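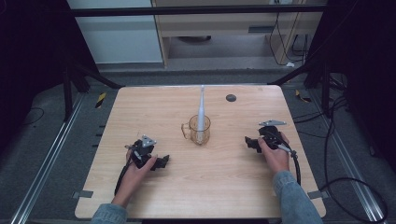 Bathroom bits, odd holders

I've been sceptical of toothbrush holders since we bought a Trundico one, which lasted 13 months before the base cracked. The Rusten that replaced it was too narrow for anything with a motor in it. So this page is about using what's already in the cupboard.

Amber-tinted glass pitcher, white electric toothbrush standing in it. The handle rises well above the rim, so there's no fishing about for it. You can see the lower part through the glass as well – handy if you care about gunk, and you should.

Would I pay for a pitcher to do this job? No. Vuvska want 15 pounds for theirs, and for that I'd expect a lid. A jam jar would probably do, though I'd miss the curved handle.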